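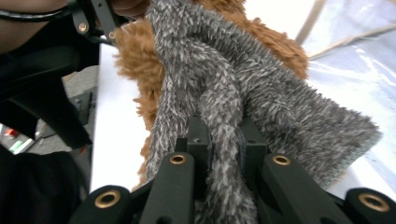
4.3 Sorting and laying out pile fabrics

Figure 4. A strip of grey shaggy fabric held between the two fingers of the hand-held gripper, with brown plush beneath it.

The third group of tasks in the Susitcombe set deals with fabrics that have a pile. We kept these apart from the flat cloths of Section 4.2, as early trials showed that the two fail in different ways. A tea towel is mostly hard to pick up. A piece of shaggy fabric is fairly easy to pick up and hard to do anything useful with afterwards.

The work is simple to state. Pieces of two kinds lie on a table in a loose heap. Each piece has to be lifted off the heap, turned so that the backing faces down, and laid out with its edges clear of its neighbours. A person with no training does this without being told how. Workshops that make soft toys, seat covers and bath mats do it all day before cutting or packing, and a household does something close to it whenever the laundry contains a fleece and a rug.

We gathered 100 demonstrations with the hand-held gripper and trained the policy described in Section 3 on them, with no change to the network or the camera settings. The policy was then run on two arms, Ester and Miranda, which differ in reach but carry the same fingers. Each arm made 40 attempts. An attempt was marked as complete if the piece ended flat, right way up, and touching no other piece. It was marked as partial if the piece left the heap but met only one or two of these conditions.

Ester completed 18 attempts and Miranda 3. We had expected a gap, though a much smaller one. Most of Miranda's failures came at the turning step, where the arm reached the end of its travel with the fabric still folded and put it down as it was. The shorter reach explains part of this. The rest we put down to the way the demonstrators worked: they made one wide sweep of the wrist, and the policy copied the sweep even where the arm could not finish it.

Three kinds of error account for nearly all the partial attempts on both arms.

Double picks. The fingers closed on the wanted piece and on some of the pile underneath. Where the lower piece was a fluffy plush like that in Figure 4, the fibres held together for a moment and then let go, often after the arm had started to turn. The policy has no way to notice this, and carried on.

Wrong side up. The backing can be told from the pile at a trimmed edge, if the edge is in view. Once the fabric has folded into a tube between the fingers, there may be very little edge to see. In these cases the choice of direction looked close to chance.

Weak grip. Thick pile gives under the fingers before the backing is held. The piece then slid out during the lift. Closing further before lifting cured this for the grey fabric but made double picks more common.

Orlandini's earlier work on the Tasik arm reported much the same trade between grip and double picks for towelling, and suggested a short shake after the lift. We tried it on Ester in a separate run. It freed some of the lower pieces but also shifted the heap, and the layout step got worse. We left it out of the final tests.

On these results we would not call the task ready for a workshop or a home. Picking from the heap is close to usable. Turning is not, and we think it needs demonstrations made with each arm's reach in mind, together with a second look at the fabric once it is clear of the table. Section 4.4 repeats the test with single pieces, where the heap plays no part.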